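Robot Safety Technician (Incident Follow-Up), Bimanual Handling Cell

Employer: Retoslow
Location: Windau site
Reports to: Elis Gwynne, Head of Equipment Safety
Hours: Full time, day shift
Term: Fixed term, with possible extension

About the position

Retoslow invites applications for the position of Robot Safety Technician at its Windau site. The technician will carry out the follow-up work required after an unintended release of grip pressure in the bimanual handling cell, where pairs of robot arms are used to open, close, and move flexible packaging. The event took place in July, during a routine session with zipper bags. One gripper lost its closing force while the other continued along its programmed path. The bag was pulled across the table and the cell did not stop until an operator pressed the emergency button.

There were no injuries. The internal review found, however, that the stop should have been automatic, and that an operator had already begun to reach toward the table when the second arm was still moving. The cell has since been returned to service at reduced speed, with a second person present at all times. These measures will stay in place until the follow-up program is complete. 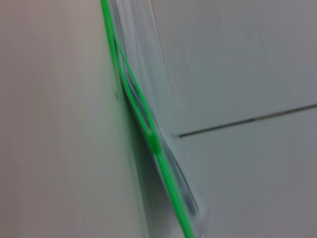 The review identified two separate matters. The first is a fault in the force feedback from the gripper, which continued to report a normal hold for nearly eight seconds after the hold was lost. The second is a gap in the safety logic: the controller compared the position of the two arms but made no use of the difference in load between them. The successful candidate will work on both, under the direction of Ms. Gwynne and in daily contact with the operators.

Duties

The technician will reproduce the fault under controlled conditions, using the same class of packaging that was in use on the day. A complete test series consists of 80 cycles per gripper, each with a written record. The technician will inspect finger linkages, fasteners, and cable runs before and after every series, and will report any change to the shift lead before the cell is restarted.

Thin film is a demanding material for this type of work. It slides, it folds under the finger pads, and it offers very little resistance for the controller to measure. Test pieces are therefore laid out in a fixed manner, with the bag flat on the table and the green zipper strip along its lower edge, and the slider toward the right end of the strip. Candidates should expect to repeat this setup many times a day and to notice when it has been done poorly. 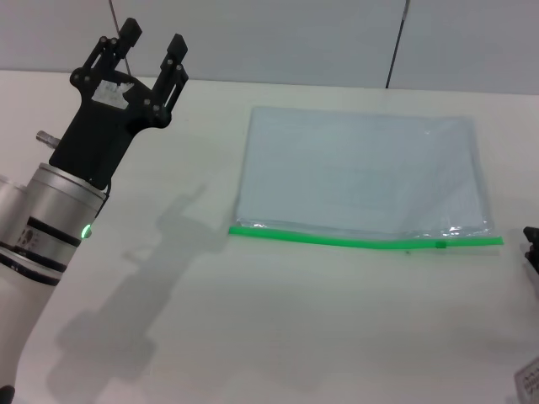
Cable condition is a particular concern of the review. Intermittent contact in the gripper cable is one of the suspected causes of the false reading, and it can't be ruled out by a single visual check. On the arms in this cell, a thin black cable runs from the gripper down along the side of the silver collar, and the technician will be asked to test continuity over the whole range of wrist motion. Results are to be entered in Savance, the site maintenance record, before the end of each shift.

Further duties are as follows:

1. Maintain the lockout procedure for the cell and confirm, in writing, that it has been followed before any person enters the working area.

2. Check the emergency stop circuit at the start of each shift. A failed check closes the cell for the day, whatever the test schedule.

3. Compare the recorded gripper load with an independent measurement, and flag any cycle in which the two disagree. 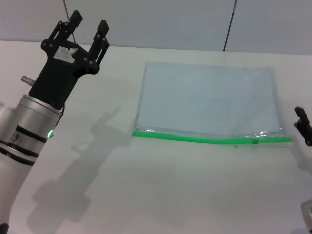 4. Assist Jin-sol Bae, Controls Engineer, in the trial of the revised stop logic, including deliberate failure of one gripper while the other is in motion.

5. Prepare a short weekly summary in plain language for all staff who work in or near the cell.

Requirements

Applicants must have completed technical training in mechatronics, electrical maintenance, or a related field, and must have practical experience with industrial or collaborative robot arms. Experience in fault finding on sensors and small cable assemblies is essential. Applicants must be able to write a clear incident record without assistance.

Knowledge of risk assessment for shared work areas is desirable. Previous work with flexible materials such as film, textiles, or bags will be considered an advantage. Training on the site's own controller software will be provided during the first weeks of employment.

The technician will have the authority to stop the cell at any time. Applicants should be prepared to use that authority when a test series is behind schedule, and to explain the decision afterward to the shift lead.
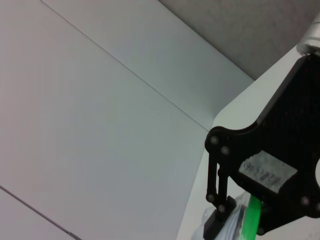 Gripper and bag, bimanual handling cell, Windau.

Conditions of employment

The position is paid on the technical staff scale, with placement according to experience. Protective equipment is supplied. Work is carried out on the ground floor of the Poon Building, which dates from 1953 and has step-free access from the main parking lot. Remote work isn't possible for this position, with the exception of occasional report writing.

All persons employed in the cell, including temporary staff, complete the site safety course and a supervised period before working at the table. The full incident report will be made available to candidates who are invited to interview. They will be asked to read it beforehand and to discuss which of its findings they would test first.

How to apply

Applications should include a resume, a cover letter, and one example of a fault report or maintenance record written by the applicant, with confidential details removed. Materials should be addressed to Elis Gwynne, Equipment Safety, Retoslow, Windau, and marked "Handling Cell." Technical questions about the cell may be directed to Jin-sol Bae through the site office.

Applications must be received by Wednesday, August 1, 2018. Interviews will be held at the Windau site and will include a practical exercise on a powered-down arm. Applicants who require an adjustment to the exercise or the interview are asked to state this in their cover letter.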